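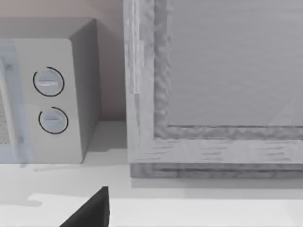 Reserve call-up notice periods: what are people getting?

2 min read

Search the forum Enter keyword

**tultach_signals**
Posted August 2021

My son is a reservist and has been told to report for an extended exercise with nine days' notice. His contract of service says he should have had 28 unless there is a declared emergency, and there isn't one. His employer is being decent about it but wants something in writing and the unit office keeps saying the letter is "in the system". Is this normal now? It was never like this when I was in.

**R_Giraldo**
Short notice has been common since the May reorganisation. Our company got 16 days. The letter did arrive, but after we had already reported. Tell him to ask for the movement order itself. It has the dates on it and most employers will accept it.

**kevitz_depot**
He can refuse if it's under 28 days. It's in the terms. People don't because they think it will go on their record.

**Corentin Perrin**
He can't simply refuse. He can apply for a deferral, and while that is being looked at he isn't counted as absent. If he stays at home without applying, he is absent. I worked in a unit office for five years and saw men lose their bounty over this, so please be careful what you tell people.

**kevitz_depot**
The terms say 28 days. I have them in front of me. Section on training, second paragraph.

**Corentin Perrin**
Read the next paragraph. The commanding officer can shorten it for "operational preparation" and that phrase gets used for nearly everything. I don't agree with it, but it is there.

**kevitz_depot**
Fair enough, I see it. I still say it's being abused. An exercise planned a year ahead isn't operational preparation.

**tultach_signals**
Thanks all. How does he apply for the deferral? The office told him there is a form but couldn't give him the number.

**R_Giraldo**
It's form 1337. Two copies, one to the unit and one to the regional office at Wullik. Keep a scan. If his employer adds a short note about cover at work it helps.

**b_elkhatib**
I sent mine by email only and it was turned down for not being on paper. I had to start again and by then the bus had gone. Post it or hand it in and get a stamp.

**palomino132**
Different view from me. I was called up at short notice in spring, moaned about it, went, and it was fine. Almost 132 of us turned up. Pay came through the same month. If the employer is already on side I'd just go.

**b_elkhatib**
Not everyone has an employer on side. Mine docked me two shifts and I only got them back after Rocío Ticona from the families' office rang them.

**palomino132**
I didn't say everyone. I said in his case.

**tultach_signals**
Update: he has asked for the movement order and they emailed it the same afternoon. His manager is happy with that. He is going, but he has sent a written complaint about the notice so there is a record of it. Will post the reply if one comes.

**Corentin Perrin**
Good. Make sure he keeps the envelope if the letter turns up late. The postmark is the only proof of when they sent it.

Related threads
Travel claims from Wullik, how long are they taking?
Boots issued in the wrong size
Bounty payments after a missed weekend
Faustino Palacios retirement do, who is going?
Parking at the Kevitz depot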